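Search entries, tags, part numbers...

Jura bench notebook
November, planning pages, started 9:40

Quotes are in! Both of them, the Zutano one for grippers and the Özkan one for frames, so I finally get to do next year's equipment plan with real numbers in it. I've been putting this off and now I can't stop fiddling with the spreadsheet.

Where we stand. The Jura budget line for "small robot hardware" is still open and has to be spent or promised before the winter shutdown. Arms aren't in it. We keep the arms we have, they're doing fine, and a second one on a new bench is a conversation for the spring. What is in it: gripper fingers, camera mounts, a proper frame, cable routing, and table stuff (cups, bowls, cloth). That last one sounds like pocket change and it mostly is, but it has been paid out of coffee money for too long.

Grippers first. Zutano wants $801 for a spare gripper with a set of narrow fingers, and delivery is 5 weeks. Multetti will only sell fingers, no body, and hasn't put a price in writing yet. I like the Multetti fingers a lot – they're slimmer at the tip and the pads slide off without tools, so swapping a worn pair would be a coffee-break job. But a spare body means a broken gripper costs us an hour and not a month. My vote at the moment is Zutano for the spare, then Multetti fingers to go on it if the bolt pattern matches. Have to check the bolt pattern! The drawing they sent is for the older model.

Why narrow fingers matter so much to me: rims. Every cup and bowl job we care about for Jura starts or ends at a rim, and a cup lying on its side is a different problem from the same cup standing up. With fat fingers you need a lot of clear room next to the thing you're grabbing. I want to be able to put things close together without planning the whole layout around the gripper.

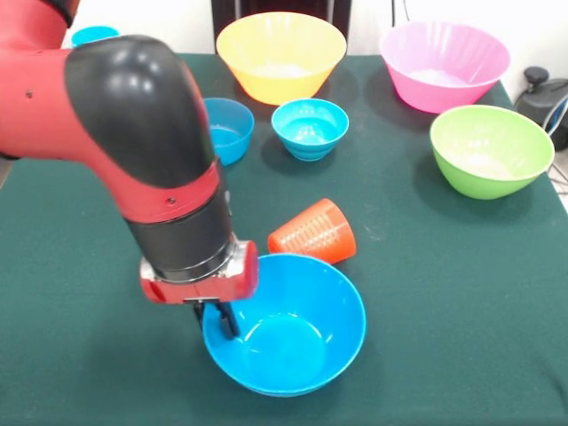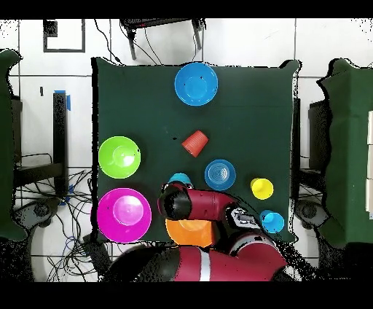 Second item, tableware. I went through the kitchen supply catalog last night and had far too good a time. Rules I'm setting for the order:

- Plastic only, plain colors, no prints.
- Buy every size in every color, so color never gives away the size. At the moment it's easy to end up with "the big one is always pink" and then a model learns exactly that.
- Some ribbed, some smooth. The ribs catch light differently and they feel different in the fingers too.
- Nothing so glossy that it turns white under the ceiling lights. Hard to judge from a catalog. Order one sample of each before the big batch.
- Same supplier for refills. If we lose a cup in March I want the same cup in April.

Total for 6 sets comes to $138 including shipping, and I'd sign that today. Compare with the gripper! For the price of one spare part we could cover every table in the building with bowls. I also want a box with a lid for each set, labeled, so they stop migrating to the sink.

Cloth. Keep green, it's kind to the cameras and it hides the table seams. But I'd like to move to a heavier weight that lies flatter. Wrinkles aren't a disaster, they just add a small bump where you don't expect one, and a light cup will rock on it. Could be solved with clips. Clips are cheap. Putting clips on the list and leaving the heavy cloth as "if money left."

10:55

Back from measuring. Frame stuff now.

The Özkan quote covers an extruded frame that bolts to the floor plates, with a crossbar for the fixed camera. It looks really solid and I'm keen on it, mostly for the cable channel that runs down inside the post. Cables are the part of our setup that would gain most per dollar. I'd like power down one side and data down the other, everything in channel, and enough slack at the base that we can pull a table out without unplugging half the room. Asked them whether the channel takes a connector with its boot on. Waiting.

Things the quote does not include and that I nearly missed:
- floor plates (ours might fit, the hole spacing is listed in the back of the old order folder)
- the camera bracket itself
- assembly. We can do that ourselves in an afternoon, I'd enjoy it.

Camera positions. I'm planning for a fixed view beside the table plus the high view, on every bench, and I don't want to trade one for the other to save money. From the side you get the fingers at the rim and how deep they've gone in. From up high you get the layout, and the arm covers part of it. Each one fills in what the other loses. So the budget has brackets for both, and I've moved the spare light panel down the list to pay for it.

Order of spending, as of now:
1. Tableware sets and boxes. Go.
2. Zutano gripper, once the bolt pattern is checked.
3. Brackets.
4. Özkan frame, if the cable channel answer is yes.
5. Clips, tape, cable sleeves, the usual drawer refill.
6. Heavier cloth, light panel.

If Multetti comes back with a friendly price, the fingers slot in after the brackets and the drawer refill shrinks a bit. If the Özkan lead time runs past the shutdown, we split the order and take the posts first.

To do before lunch: send the tableware order, mail Zutano for the current drawing, dig out the old folder for the hole spacing.

11:30. Tableware order sent. Added one extra set of small bowls, couldn't resist.

This notebook uses cookies to remember your login and page position. Accept | Settings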